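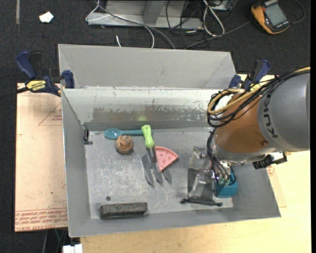 30 Dec 2018

The tile mural from the old Vergara bakery is up again, on the inside wall of the Dodutton public library, between the returns desk and the stairs. I went to see it on Friday afternoon and stayed longer than I meant to.

If you grew up on the north side of town you probably walked past it without looking much. It was on the side of the bakery, facing the parking lot, and for years a row of dumpsters stood in front of the lower part. It shows the river road as it looked before the bypass: the ferry landing, the grain store, a line of people carrying bread, and a dog. My grandmother said the dog was a real dog that belonged to the ferryman. I have never found anything in writing to support that, but I repeat it anyway.

The bakery closed when I was in high school. The building was sold twice, and the second owner wanted to put a door through the wall where the mural was. He could have just done it. To his credit he called the library first and asked if anyone wanted the thing, and he gave them until the end of September to get it off.

There are 643 tiles. I know the number because each one was numbered on the back in pencil as it came down, and the list is now in a binder at the desk that you can ask to look at. Macarena Painemal ran the removal. She works mostly on church floors and she had one helper, Ulises Núñez, and a rented scaffold. They cut the mural out in sections where the mortar was sound and took it tile by tile where it wasn't. The bottom rows were the worst. Salt had gotten in behind them and the glaze was lifting off in flakes.

Seven tiles were missing before they started. Two of those were in the sky, which is just plain blue, and were easy to replace. The others were along the ferry landing, and for those there was a long argument about whether to paint in what had probably been there or leave them blank. They went with blank, in a gray close to the mortar. I was on the other side of that argument. Standing in front of it now I mind less than I expected to, although the ferryman is missing a foot.

The maker was Agustina Maldonado, who had a small kiln in Gorum and did mostly kitchen tile and house numbers. As far as anyone can tell this is the only large piece she did. She signed it in the lower right corner, and the signature was behind a dumpster for so long that a booklet on local buildings credits the mural to "the Vergara family." The new label at the library has her name first, in large type. Her nephew, Emiliano Mansilla, lent two of her sketches, and they hang in a case around the corner. The sketches are better than I would have guessed. In one of them the line of people is going the other way, toward the ferry, with their hands empty.

I have a few complaints. The lighting is bad. There is a window directly across from the mural, and before three o'clock the glare covers the whole right third. The bench is too close, so you have to stand behind it to see the full width. And the label says the mural was made "for the town," when it was made for a bakery, paid for by a bakery, and had the price of a loaf painted on it until someone scraped it off. You can still see the rough patch above the grain store if you know where to look. I wish they had mentioned it.

The colors have come up very well, though. I remembered the whole thing as brown. The river is green, a strong dark green, and the bread is nearly orange. Painemal told the local paper that most of the brown was cooking grease and exhaust, and that it came off with warm water and a lot of time.

Damián Cáceres at the front desk told me the library sold 100 postcards of it in the first week and has ordered more. They only printed the left half, with the dog. I bought two.

The library is open until six on weekdays and closes early on Saturdays. Parking is free behind the building. If you want to see the binder, ask before 20 minutes to closing, as they lock the cabinet then and will not reopen it. The sketches go back to the family in the spring, but the mural stays where it is.

I still want to find out what happened to the kiln. Mansilla thinks it was sold to a school, and his sister thinks it is under a tarp in somebody's barn outside Gorum. If you know anything, leave a comment or send me an email – the address is on the contact page.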